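The Lumora demo headset goes out on loan with its fabric head strap already fitted. Borrow it for 2 days, or 2 weeks if you ask nicely. The strap is light gray and tangles for sport.
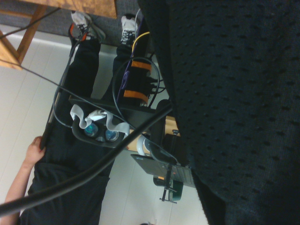
Ng Prinon, equipment desk, Gumeck

The headset is black, with two round lenses. Keep fingers off them — we own almost 22 cleaning cloths and can find two. Coil cables before returning anything. A knot counts as late.

Next loans open 19th May.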